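4. Equipment plan and budget

4.1 Basis of the estimate

The department allowed the project 1,000 euros for equipment, to be spent before the end of July. Tables, chairs and network points were already in place at the Grønli room and have been left out of the estimate. The two hand-held grippers and their marker cubes are the largest item.

Quotations were requested from Hitow and Sesell. Hitow offered the grippers as a complete pair, with a set of spare fingertip pads. Sesell quoted for the parts only, at a lower price, but assembly would have fallen to the project team during the examination period. The group chose Hitow. The full list, including delivery, came to 1,081 euros.

4.2 Reductions

Jeferson Lins reviewed the list with the laboratory office on 20/02/2023. A second set of spare pads was removed and the remaining cables were taken from existing stock. Household items for the table tasks, such as bowls and cloths, were moved to the teaching consumables account, which had 38 euros left. The revised order was within the allowance and was approved by Kátia Rangel, project supervisor.

4.3 Points for the next order

Marker cubes should be ordered with at least one spare for each gripper. Delivery should be shown as a separate line, as Hitow charges by the parcel. Fingers of different shapes are priced individually and should be chosen after the list of tasks has been agreed. Floor cable covers were not included in the estimate and should be added.
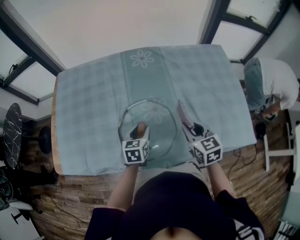
Nayara Damasceno
Student member, equipment and purchasing

A table task with a clear glass bowl, using one gripper in each hand. The left fingertip pad is against the inner rim of the bowl; the right gripper has a flat, dark reddish finger. Both carry the marker cubes listed under 4.1.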